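Bench meeting, Trudholm repair room, 2 June 2025
I took the notes again, so blame me for the spelling!

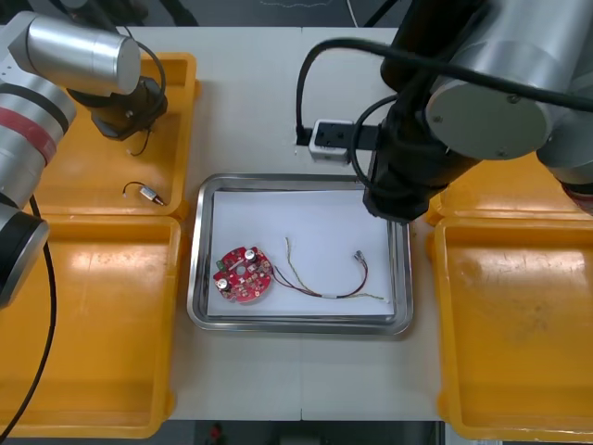
Hedvika asked whether we could stop putting the round red boards down on bare metal, and we all agreed - white paper in every tray from now on. I'm ordering 500 sheets from Budier.

Wires stay on the tray with their board (please, no more orphan connectors). I still owe everyone the parts list from May - sorry, it's coming!

Strobel wants 31 boards checked. We start with 10.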